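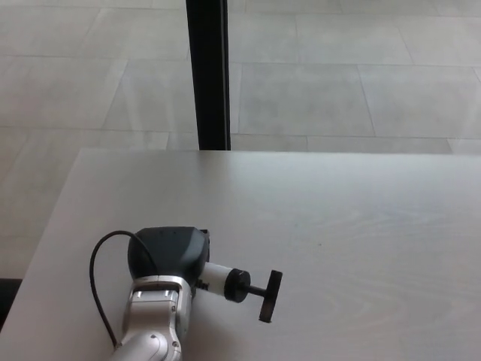 Planner ignores the paddle tool and plans too low over the table

We use cookies to remember your settings. Accept | Manage

Forum > Motion planning > Collision and tool models

Wilma Forsyth

I have a flat black paddle on the end of the arm, on a shaft that comes off a round disc, with a white cylinder between that and the wrist. The arm works over a pale, bare tabletop. Planning is done in Flesia and the table is in the world model as a box.

Plans to a pose just above the table come back as valid, but in the preview the lower edge of the paddle goes 4 mm into the box. The tool centre point is set and I have checked it twice. If I raise the goal by 30 mm everything is fine, but then the paddle is no use for what I want. Is the tool being left out of the collision check?

Ross Lindsay

Yes, most likely. Setting the tool centre point only tells the planner where the tip is. It does not give the tool a shape. You need to add the paddle, shaft, disc and cylinder as collision bodies attached to the wrist link, then allow contact between the cylinder and the wrist or every start state will be rejected.

Use simple boxes and cylinders. I first loaded the full mesh for ours and planning took 1265 ms. With plain shapes it was 236 ms for the same move. Make the paddle box slightly bigger than the real thing.

Also look at the cable. Yours loops out to the left of the wrist and comes down beside the arm, and the planner knows nothing about it. I put a fat capsule there — crude, but it stops the worst wrist turns.

Inine

Same problem on our Pfeiffer cell, just put the table higher in the model. Works ok.

Comments

Wilma Forsyth: The tool shapes were missing. Added them and the bad plans are now refused. Still tuning the capsule.

Ross Lindsay: Good. I would leave the table at its true height, or your place poses will be wrong later.

Drudetholm: Which file does the allowed contact go in?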